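Part-time Sorter of Small Things
Vulever Household Clearance, Drevville
Posted 02/04/2020

We empty houses. Somebody moves, or downsizes, or inherits their aunt's place along with everything the aunt ever put in a drawer, and we turn up with boxes. The big items are easy. A wardrobe knows it's a wardrobe. What we need help with is the rest: the cups, bowls, trays, lids, pens, money boxes and single gloves that end up in a carton marked MISC in Gayan's handwriting.

We currently have 251 cartons marked MISC. Hence this ad.

What the job is

You will stand at a table and put things in sensible places. A carton gets opened, the contents get set out where you can see them, and each piece goes to one of four destinations: back to the family, resale, donation or the dumpster. You write a line for each piece in the log. Last year the log ran to 3,703 lines, and Thilini Mridha wrote most of them, which is why Thilini would like some company.

A fair sample of the work is a light blue bowl, or possibly a strainer, then a wooden box with a slot in the top, then a pink cup with something blue sticking out of it, then a flat pinkish tray. Is the cup a cup, or is it now a pen holder? Does the tray belong to anything? You will have opinions about this by the end of your first week, and you will be expected to defend them at lunch.

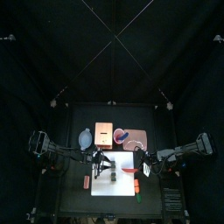 What we're looking for

Patience with small objects. Nobody has to love them.

Legible handwriting. See above regarding Gayan.

The habit of checking inside things. Any box with a slot gets opened before it goes anywhere. We once donated one with somebody's wedding ring in it, and Hashini Gamage drove to three thrift stores to get it back. She still brings it up.

Enough strength to lift a carton of kitchenware off a low shelf. They are heavier than they look, especially if the aunt collected casserole dishes.

Willingness to say "I don't know what this is" out loud. We keep a shelf for those. It is a long shelf.

You don't need experience in antiques. If you have experience in antiques, please be ready to hear that most of it is a cup.

Hours and pay

Sixteen hours a week, spread over mornings. Pay is $800 every two weeks before tax. Coffee is free and tastes that way. Parking is behind the building, next to the dumpster, so you can visit your decisions on the way out.

The position runs through October, with a fair chance of staying on. Given the cartons, a very fair chance.

How to apply

Send a short letter to Hashini Gamage at the Drevville office, or drop it off at the front counter any weekday before noon. Skip the formal résumé if you don't have one. Tell us instead what is in the messiest drawer in your home and how you would sort it. Last time we hired, Karthik Uddin sent two pages on takeout chopsticks and batteries of unknown charge, and he started the following week.

If we like your letter, we'll ask you in for an hour at the table with a carton none of us has opened yet. The hour is paid. Wear something you don't mind getting dusty, and eat first.

Please don't bring in your own drawer. We have asked this before and people still do it.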